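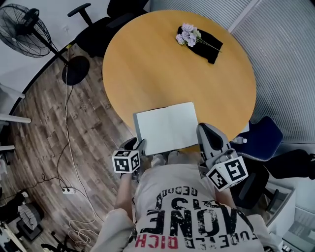

Re: [barrios-crafts] Table for the paper folding afternoon

The Lotutia room is fine for us in October, and I would use the round table instead of the long ones. I went by to look at it. Six people fit if they keep their elbows in. A plain white sheet laid at the near edge leaves plenty of top free, even with the black cloth and the artificial lavender at the far side. I'd leave those where they are. The chairs don't match, and the office kind with armrests take up more room than the others, so please bring folding ones if you have them.

Hugo Peñalver wrote:
> Do we still have paper from last year, or should I order?
> Clullano sells it in packs of 1000. Also, is the table
> big enough to fold on, or do we need boards?

Hugo, one pack please. What was left went to Candela's group. No boards needed, the top is hard and people can crease right on it.

Doors open at 2 pm. Florêncio has the key.

Emilian Toma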